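Search the docs Search Clear

# Noiphan table-top teleop set, README

6 min read

Notes for anyone picking up the Noiphan recordings. Written in a hurry before the February handover, will tidy later. Ask Mayuree Luangrath if something is missing, ask Reece Horrocks if it's broken.

## What it is

Two-arm demos, all driven by a person through the Drilitz leader arms. No scripted motion anywhere. The operator moves the leaders, the followers copy, we log both sides. Three operators: Graça Bastos, Chanida Ratanaporn, Lộc Phan. Lộc is left-handed and it shows in the data, see below.

Tasks are short household things. Pick up, put down, pass across, onto a tray, off a tray. Objects change between sessions, so does the clutter. Don't assume a given item turns up in every episode.

## How it was recorded

- 54 sessions, one operator each
- head view at 30 fps, joint states logged alongside
- 15 seconds cap per episode, anything longer got split or binned
- both leader and follower positions kept, use the follower ones unless you know why you want the others
- gripper value is 0 shut, 1 open. Old sessions had it the other way round, now flipped, tell me if you find one I missed

Operators could see the table directly, no headset. Chanida tried a few from the monitor only and found depth very hard, those are in `monitor_only/` and should stay out of training.

Clutter at the back of the table is left in on purpose. First round was a bare table and the policy fell over as soon as somebody left a mug out. So now there's usually a few things standing about: a bag, a plant, a jug, whatever was to hand. Lighting wasn't controlled much either, so expect shadows from the arms and cables across the work area.
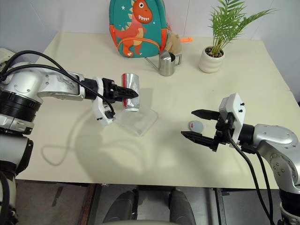
Hand-overs are the weakest part. The waiting arm tends to sit open for ages while the operator lines up the other one, and a policy trained on the raw files learns to sit there too. We trim idle time with `rasomness trim`, default threshold is fine for most of it. Lighter objects need a gentler close, Graça's sessions are the best for that. Lộc leads with the left arm nearly always, so balance by operator or you get a lopsided policy.

## Labels

One line of text per episode, typed by the operator straight after. Spelling is not consistant. "tin" and "can" both used for the same thing, "jug" and "pitcher" as well. Success flag is the operator's own call. Failed tries are kept, flag = 0, don't delete them, Reece uses them.

## Known problems

- 6 sessions have the right wrist log lagging behind the head view. Listed in `lag.txt`
- clear plastic is hard to see against the table, don't trust automatic masks on it
- cable snags. Mostly stopped and restarted but a couple got through
- the Drenus export drops the text labels. Use the plain one

## To do

- second pass on hand-overs, both directions
- merge the label spellings
- Mayuree to re-check the split, same session musn't be in both train and test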